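Feira de brinquedos volta a Urville com entrada gratuita no domingo

Quem mora em Urville já deve ter visto os cartazes colados nas paragens do autocarro: a feira do brinquedo usado está de volta, e desta vez ocupa o pavilhão inteiro do mercado velho! Eu fui espreitar as montagens ontem ao fim da tarde e saí de lá com vontade de ter oito anos outra vez (ou pelo menos de ter onde guardar mais um comboio).

São 410 bancas, entre particulares que querem esvaziar a garagem e lojas que vêm de fora, quase todas de Skorville. No ano passado passaram por lá 1.803 visitantes e a associação Bravo, que organiza tudo isto, espera chegar agora aos 3.000. Parece-me ambicioso, mas se não chover acredito.

A entrada é livre. Paga-se só o estacionamento, 2 euros pelo dia todo, e a receita vai para a ludoteca do bairro, que anda a precisar de estantes novas desde que me lembro. As portas abrem às nove da manhã e quem quiser puzzles completos que não se atrase, porque são os primeiros a desaparecer - falo por experiência própria.

A novidade deste ano é a troca direta: leva-se um brinquedo em bom estado, recebe-se uma senha e escolhe-se outro. A loja Plusen ofereceu várias caixas de jogos de tabuleiro para arrancar com a mesa das trocas, e há também um canto para os mais pequenos, com almofadas, livros de pano e brinquedos simples, daqueles que não levam pilhas. Os cubos continuam a ser os meus preferidos.
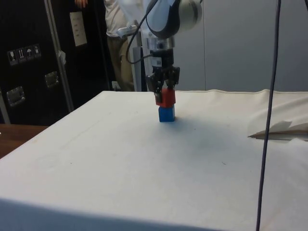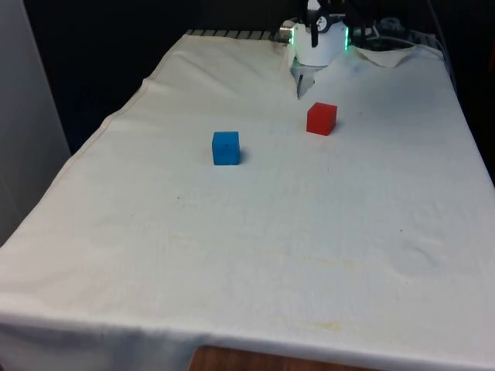

Um cubo vermelho e um azul, nas quatro fotos.
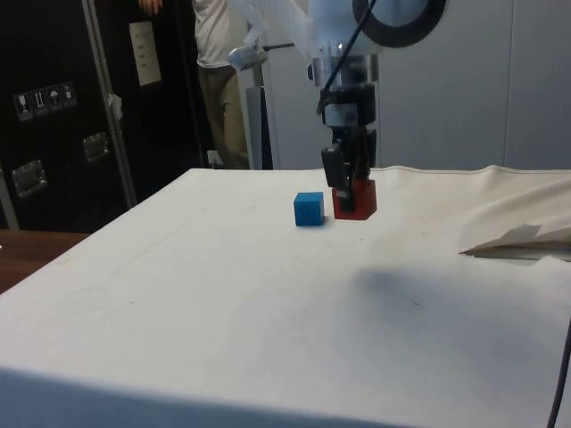
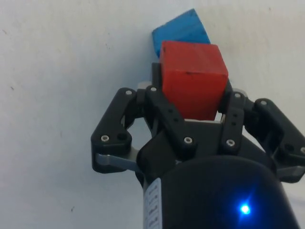 Para comer há bifanas, sopa e os bolos da escola de música, que no ano passado acabaram antes do meio-dia. O multibanco mais próximo fica do outro lado da ponte e costuma ter fila, por isso levem trocos. Quem ainda quiser vender pode pôr o nome na lista de espera, ao balcão do mercado, até sexta às seis da tarde. Eu vou lá estar logo às nove, à procura de carris.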